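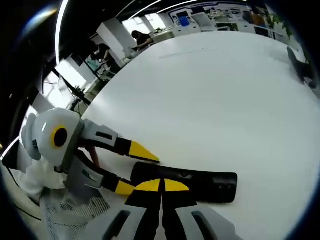 Quanto tempo demora a restauração de uma mesa na oficina Plukel?
Uma mesa de jantar fica connosco normalmente 30 dias, contados a partir do dia em que entra na oficina. Se o tampo precisa de folha nova, o prazo é maior e avisamos antes de começar.

Que tipo de móveis aceitam?
Aceitamos mesas, cadeiras, cómodas, armários pequenos, escrivaninhas e molduras de espelho. Não trabalhamos com sofás, porque não temos estofador, nem com móveis de jardim em metal. Para cadeiras com assento de palhinha, fazemos a estrutura e enviamos o assento à casa Halar, que o devolve pronto em duas ou três semanas.

Como peço um orçamento?
Envie-nos três ou quatro fotografias pelo formulário: uma do móvel inteiro, outra das partes estragadas e, se for possível, uma da parte de baixo ou de trás. Escreva também as medidas. Respondemos com um valor aproximado. O valor definitivo só é dado depois de vermos o móvel na oficina, e o cliente pode ainda desistir nesse momento sem pagar nada além do transporte.

Qual é o valor mínimo de um trabalho?
Os preços indicados nesta página estão em vigor desde 10/01/2025. A limpeza com enceramento de uma peça pequena começa em 30 euros. Uma mesa de jantar para seis pessoas, com lixagem do tampo e acabamento novo, custa 249 euros. Um armário de duas portas, com desmontagem, custa 400 euros. Não incluem o transporte nem o tratamento contra o caruncho.

Tenho de pagar adiantado?
Pedimos metade do valor quando o orçamento é aceite e a outra metade na entrega. Nos trabalhos acima de 1000 euros é possível dividir em três pagamentos. Aceitamos transferência e cartão. Não aceitamos cheques.

Vêm buscar o móvel a minha casa?
Sim, através da transportadora Bajwa, com a qual temos acordo. O preço depende da distância e do andar, e é pago directamente ao motorista. Pedimos que esvazie as gavetas e que retire as chaves das fechaduras. As chaves podem vir num envelope com o seu nome. Se preferir trazer o móvel no seu carro, combine connosco a hora, pois o portão de carga nem sempre está aberto.

O meu móvel tem buracos pequenos e um pó claro por baixo. É caruncho?
É provável, se o pó é fino e volta a aparecer depois de limpo. Buracos antigos, escuros por dentro e sem pó, muitas vezes são de uma infestação já terminada. Em caso de dúvida, ponha uma folha de papel escuro debaixo do móvel e observe durante alguns dias. Não aplique produto antes de nos enviar as fotografias: certos produtos deixam gordura na madeira e depois o verniz não adere bem.

Qual é a diferença entre cera, óleo e verniz?
A cera dá um brilho suave e é fácil de renovar em casa, mas protege pouco contra a água. O óleo entra na madeira e aguenta melhor o uso diário, desde que seja repetido uma vez por ano. O verniz forma uma película por cima; resiste a copos e pratos, mas quando se risca é mais difícil de reparar só num ponto. Para mesas de cozinha aconselhamos quase sempre o óleo duro da linha Plorka. Para peças antigas de sala, a cera ou a goma-laca.

Posso escolher a cor?
Pode. Fazemos duas amostras num sítio escondido do móvel e enviamos fotografia, mas recomendamos que as veja pessoalmente, porque no ecrã os tons castanhos ficam diferentes. Uma madeira escura não pode ficar muito clara sem perder o seu desenho, e nesses casos dizemos isso ao cliente antes.

As manchas brancas dos copos saem?
Na maioria dos casos saem, se estão só no acabamento. As manchas pretas são mais difíceis, porque a água já chegou à madeira. Conseguimos torná-las mais fracas, mas não prometemos que desapareçam.

Quanto tempo devo esperar para usar a mesa depois da entrega?
Pode pousar objectos leves no mesmo dia. Durante as duas primeiras semanas não use toalha de plástico, não deixe água parada e não ponha panelas quentes, mesmo com uma base. O acabamento ainda endurece nesse período.

Dão garantia?
As colagens e as peças substituídas têm garantia de dois anos. O acabamento tem garantia de seis meses, excepto em danos por calor, álcool ou produtos de limpeza com amoníaco. Guarde a folha que entregamos com o móvel, nela está escrito o produto que foi aplicado.

A oficina fecha para férias?
Fechamos na segunda quinzena de junho. Os móveis que estão connosco ficam guardados, e esses dias não contam para o prazo. Os pedidos de orçamento enviados nesse período são respondidos na semana do regresso, por ordem de chegada.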